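Ekevlow Makers Board > Robots and Automation > Arm builds

Wrist camera on a home-built arm, sim first or hardware first?

bench_otter
Posted Aug 5, 2019

I'm building a small arm in the shared shop in Furnumcombe. The base and shoulder are bolted together, the elbow is waiting on bearings, and the gripper exists only as a model. It's a parallel gripper with two flat fingers and teeth on the inside edges. While I wait on parts I've been working out the camera mount in simulation.

The plan is one small camera behind the palm looking out past the fingers. I want it to find a block on the floor and line up on it without a second camera on a stand. The room in the sim is a stock one with a tile floor and some pictures.
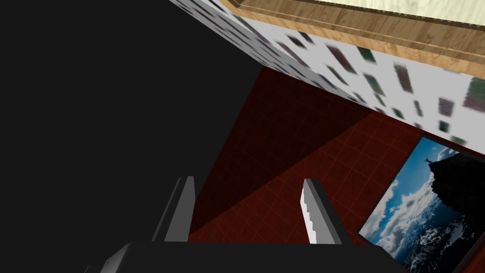 The mount is 33 mm back from the palm in the model and tipped toward the fingertips. I like how much of both fingers I get, because I want to judge the gap from the image and not trust the servo position. What I don't like is how little is left over for anything else. The left half is just black, the palm takes the bottom, and the useful floor is the red tile between the fingers and a bit to the right of them. The horizon is also way off level, but I can rotate that out in software.

Questions:

Would you move the camera or go to a wider lens?

Is it worth fixing the lighting in the sim, or is that wasted time before the real gripper is printed?

The arm code is my own. The gripper is based on the old Jovance drawings from the files section, with longer fingers.

torquewrench_dan

Move the camera. A wider lens gives you more of everything, including more palm, and then you have distortion to calibrate out. I had a wide one on mine and went back to the normal lens after a month.

I'd also stop working in the sim now. Print the gripper, tape a webcam on it and look. You'll learn more in one evening. I spent most of last February tuning a simulated gripper and the printed one flexed so much that none of the numbers held.

Sem Postma

I don't agree with Dan on stopping. The elbow isn't built, so there's nothing to tape a webcam to that moves like the arm will. The sim is the right place to settle the geometry. It's the wrong place to settle grip force, and I think that's what caught Dan.

On the black area: is it the room or is it part of your robot? A flat area with no shading and a dead straight edge could be a big surface very close to the lens. It could also be a surface with its normals flipped or one that gets no light. Those need different fixes. Turn off the arm links one at a time in the viewer and see if it goes away.

bench_otter

Dan, I did think about it. The printer in the shop is booked most evenings, so it's sim or nothing for now.

Sem, I haven't tried that. I assumed it was room. I'll check. Another one with the same mount:
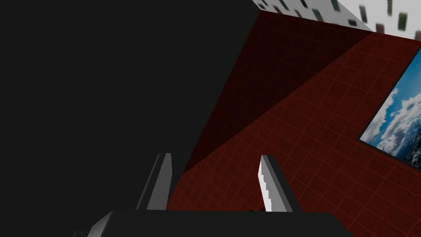

Wrist camera view, gripper open and empty.

The floor grid comes through clean between the fingers there, so I'm fairly happy with the gap. The dark part on the left still takes nearly half the image.

mill_and_mend

That one reads more like a solid thing to me than missing light. It's charcoal, not pure black, and the edge runs down behind the left finger. If it were my file I'd be looking for a collision box that got left visible. They usually come in as one flat color.

Separate point. The right finger has a bright stepped edge on the inside and I can't make out the same thing on the left one. Are the teeth on both?

bench_otter

They're on both in the CAD. Left is a mirrored copy of right.

mill_and_mend

Then check the mirrored one. Some exporters mess up the normals on mirrored parts and the face renders wrong or doesn't render.

torquewrench_dan

Or the camera just sees the toothed side of one finger and not the other. It's off to one side and the light comes from wherever it comes from. I wouldn't go chasing an export bug over that. Count the triangles in both files, and if they match, leave it alone.

Sem Postma

Matching triangle counts won't tell you about flipped normals. The count stays the same when they flip. Open the left finger on its own and orbit around it.

bench_otter

Did both. Each finger is 2,719 triangles. On its own the left one has its teeth and they shade normally from every side, so I'm going with Dan on this, it's the angle and the light.

Still haven't gone through the links for the dark area. There are a lot of leftover bodies in that file and half of them have no names.

torquewrench_dan

Name your bodies.

kettle_rob

Coming at this from the vision side. Your floor worries me more than the dark part. A regular grid is a bad background if you plan to use edges to find the block. You'll get grout lines all over the place and there's a straight shadow running across them as well. Then there's the speckled wall at the top, which is full of small dark rectangles. If your block is small and far away, a simple detector is going to like those.

What's the real floor in the shop?

bench_otter

Painted concrete, gray, pretty beat up. The block will be yellow.

kettle_rob

Then swap the floor for plain gray and make your life easier. You're solving a problem you won't have.

Sem Postma

I'd keep the tile for testing. If it finds a yellow block on a red grid with a hard shadow, beat-up concrete shouldn't bother it. Put in the gray floor as a second room and run both.

kettle_rob

Fine if he has the time. For a first arm I'd still get one easy case working before adding a hard one.

mill_and_mend

With Rob on that.

On the camera position, could you raise it a little instead of moving it back? Moving back gets you more palm. If you raise it and tip it down more you keep the fingertips and the palm drops lower in the image. Van Wijk had a bracket like that in his build thread, with slotted holes so it could be set after assembly. Slots are worth copying whatever you decide. Mine has fixed holes and I've redrilled it 2 times.

bench_otter

Slots, yes, adding those tonight. I tried raising it 9 mm in the model just now and the palm does drop. The fingertips move down too but I can live with that.

So the list for this week is slotted bracket, plain gray floor, keep the tile room in a separate file, and go through the links for whatever is on the left. If it's a stray body I'll delete it. If it's one of my links I'll have to move the camera to the other side of the wrist, and then the cable routing changes and I'd like to avoid that.

torquewrench_dan

Route the cable with a loop at the wrist either way. And print one finger early, even if it's just to see how much it bends. Longer than the Jovance ones means it will bend more.

bench_otter

Will do. Got a printer slot Thursday, one finger and the bracket should both fit.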